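Quiénes somos

Hukbridge ayuda a empresas medianas a planificar y presupuestar la compra de equipos de automatización. No fabricamos robots ni cobramos comisión de quien los vende. Trabajamos para el comprador, desde la primera lista de necesidades hasta la firma del pedido.

Empezamos con 4 personas en una oficina cedida por Mutari, nuestro primer cliente. Desde entonces hemos revisado 133 planes de inversión en almacenes, talleres y centros de formación.

Antes de pedir ofertas estudiamos la tarea: qué piezas se cogen, de dónde salen y dónde se dejan. Muchas pruebas se hacen con pinzas de mano y objetos corrientes, y de ellas salen los requisitos que pasan al pliego.

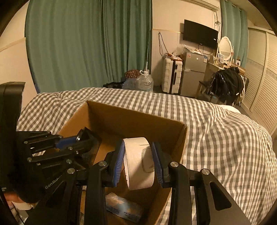
Agarre de un rollo de cinta blanca dentro de una caja de cartón, con pinza manual.

El presupuesto que entregamos separa el equipo, la instalación, la formación y los repuestos. También incluye el mantenimiento, partida que suele quedarse fuera de las primeras cuentas.

Tarifas: la consulta inicial cuesta 370 euros y la comparación de ofertas, 400 euros por proveedor. Los planes plurianuales se presupuestan aparte.

Atendemos en español y en inglés. Las solicitudes para el ejercicio siguiente se reciben hasta enero.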